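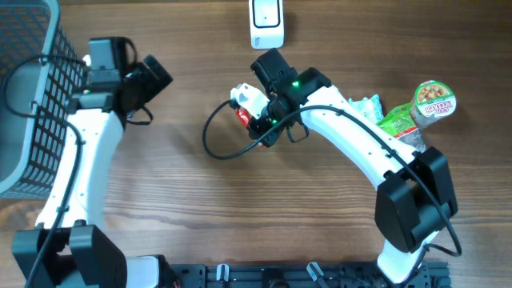
Ticket: gray marks on tabletop under storage basket
Opened 10 November 2023
Product: Grumident storage basket, gray, square-hole mesh with solid lower band
Surface: Planitz wood table, warm brown, oiled
Status: closed by customer, cause partly known

Customer, first message
The basket lives in the top left corner of the table. When I moved it to wipe down I found a faint gray line on the wood where the bottom edge had been sitting. It runs across the grain on the short side, so it shows up more there than on the long side. Your product page says "safe on all household surfaces." I would like to know who tested that and on what.

Support, first reply
Thank you for getting in touch. Gray lines are usually dust that has collected around the base. Please wipe the area with a soft damp cloth and let us know if the line is gone.

Customer
I wiped it before I wrote to you. I have wiped it again. Same line. I don't believe dust makes a straight edge with a corner in it.

Support
Please try a drop of dish soap in warm water, then a dry cloth. If the line remains, tell us how long the basket has been there, what is kept in it, and whether it gets dragged.

Customer
Soap took off a little of it, maybe. It could also be that wet wood looks darker and hides the line. I checked again after it had dried overnight and most of the mark was still there.
Time in place: 9 weeks.
Contents: cloths, tape, a few small boxes. Nothing that leaks.
Dragged: yes, sometimes. It's a basket on a table. I wasn't aware I had to lift it straight up.

Support
We have passed your notes to our Skilanthorpe office. They suggest the table finish may be soft. Was the table oiled recently?

Customer
Oiled once, by me, with the Sorensen oil the table maker recommends. I was expecting it to be the table's fault sooner or later. Fine, let's test it.

Test 1. Same basket, moved to a plain painted shelf, pushed back and forth 25 times. Result: no mark I can see.

Test 2. Same basket, on the underside of the table leaf, which has never been oiled. Same number of pushes. Result: very light gray rub, came off with an eraser.

Test 3. Same basket, on the oiled side near the back edge, left alone for 2 days with a heavy book in it and not pushed at all. Result: thin line, lighter than the first one, but there.

So the oil has something to do with it, and so does your plastic. I don't see how you get one without the other. Test 3 also rules out dragging as the whole story.

Support
Thank you for being so thorough. Felt pads under the corners will keep the base off the wood. We can send a set free of charge. For the mark itself, our office suggests light sanding with 200 grit paper along the grain, then a fresh coat of oil.

Customer
I did the sanding on the Test 3 spot first, since I wasn't going to trust it on the main one. The line went. It also left a pale patch until I oiled it, and the patch is still a bit flatter than the wood next to it. You might mention that to the next person.

Pads arrived. One had already come unstuck in the packet. The other three are on, along with one from the hardware store. No new line so far, but I'd want to see it in December before calling this fixed.

Please change the wording on the product page. "All household surfaces" is not true of oiled wood.

Support
We have forwarded your comment about the wording to the web team. May we close the ticket?

Customer
Close it. I looked just now and the page still says the same thing.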